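Bin-picking cell: equipment page and purchasing notes

Status: in service
Bookable: yes, through the equipment calendar
Cell contact: Cleiton Xavier
Budget line: shared equipment, not project funds

The bin-picking cell is a single-arm station for moving mixed objects between two bins. It is used for grasp testing, for comparing grippers and for checking new object sets before they go into longer runs. The notes on this page are for groups who want to book it and for groups who are planning to buy a second one. The purchasing part was last revised in February, after the quotations from Heltard and Voicu had been compared.

What the cell consists of

One arm with a two-finger gripper, two bins set one behind the other, a wooden work surface, a fixed camera, and a control computer supplied by Clerker. The arm reaches over the side wall of the bin, so that side of the cell has to stay clear. The camera is part of the cell and is calibrated to the position of the bins. If the bins are moved, the calibration is no longer valid and has to be repeated before any results are recorded.

Objects are not supplied as a fixed list. Groups bring their own or draw from the shared box. A good test load mixes sizes, colours and shapes, with some items that roll, some that lie flat and some that touch or overlap each other. Household goods and soft or hard toys are both acceptable. Glass, liquids, food and anything with a blade are not.
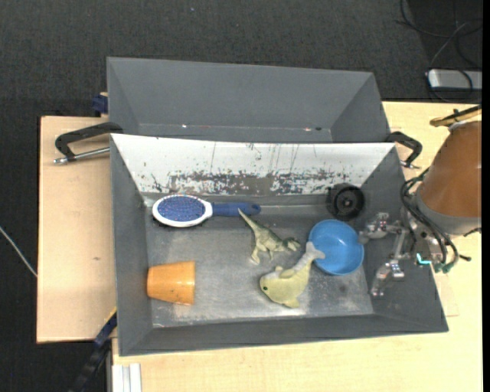
Handling and Automation Equipment Group

A load of six objects is typical for gripper comparison. The hairbrush and the dinosaur are long and can be taken across the body. The open bowl has to be taken by its rim, or from the inside if the fingers are set wide enough. The cup on its side gives a different result depending on which end the planner chooses. Where one object overlaps another, as with the tail of the dolphin and the edge of the bowl, the planner should be asked to take the upper one first. Dark objects near a corner are the slowest to clear and should be in every load used for acceptance.

Bins and wear

Bins are a consumable and should be budgeted as such. The surface marks wherever the fingers come down or drag, and the coating goes first on the walls. Scratches on a wall do not stop the cell from working. Bright patches on the bottom are more of a nuisance, as they reflect the lighting and can upset the depth reading near the front edge. Two spare bins should be ordered with any new cell. Fandholm supplies them in matte grey with sloping walls – ask for the matte finish in writing, as the standard finish is glossier.

A facing panel can be fitted to one wall to take the wear. Panels are replaced when the coating has come off far enough to change how the wall looks to the camera. Keep the old panel until the new one has been checked.

Buying a second cell

The arm is the largest item but it is also the easiest to specify. Most of the delay last time came from small parts that had been left off the order. The following should be on the first purchase request:

Arm and controller, from the same supplier
Two-finger gripper, with a spare set of fingers
Protective cover for the arm
Two bins in use and two spare
Clamps and handles for fixing the bins
Camera, mount and calibration plate
Cables, cable ties and strain relief
Work surface, cut to size
Control computer and one spare power supply

Heltard quoted for the arm and gripper as a package. Voicu quoted for the arm alone and expects the buyer to arrange the gripper. The Voicu price is lower on paper, but the adapter plate, the connector set and the fitting time have to be added before the two can be compared. Both firms will hold a price for a limited period, so the internal approval should be in place before a formal quotation is requested.

Cables deserve a line of their own in the budget. They run outside the arm cover and bend with every pick, and the connectors near the gripper carry most of the strain. Allow enough slack for the full reach, and no more than that. A loop that hangs low will catch on a bin wall.

Space and services

The cell needs free floor on the arm side, and the controller should stand where its vents are open. Allow 15 minutes for start-up and the homing routine. The work surface must not rock; check this with the arm moving at working speed, as a table that feels firm by hand may still shift under load.

Acceptance

A new cell is accepted after 100 picks with a mixed load, logged by the control computer. Failed picks count towards the total and are recorded with the object name and the cause, if known. The supplier should be present for the first part of the test. Dropped objects are put back by hand with the arm stopped.

Booking and charges

Bookings are made by the half day. There is no charge for internal groups, but damaged fingers and bins are charged at replacement cost. Questions about dates, spare parts or quotations go to Cleiton Xavier. Please include the object list and the gripper settings you intend to use.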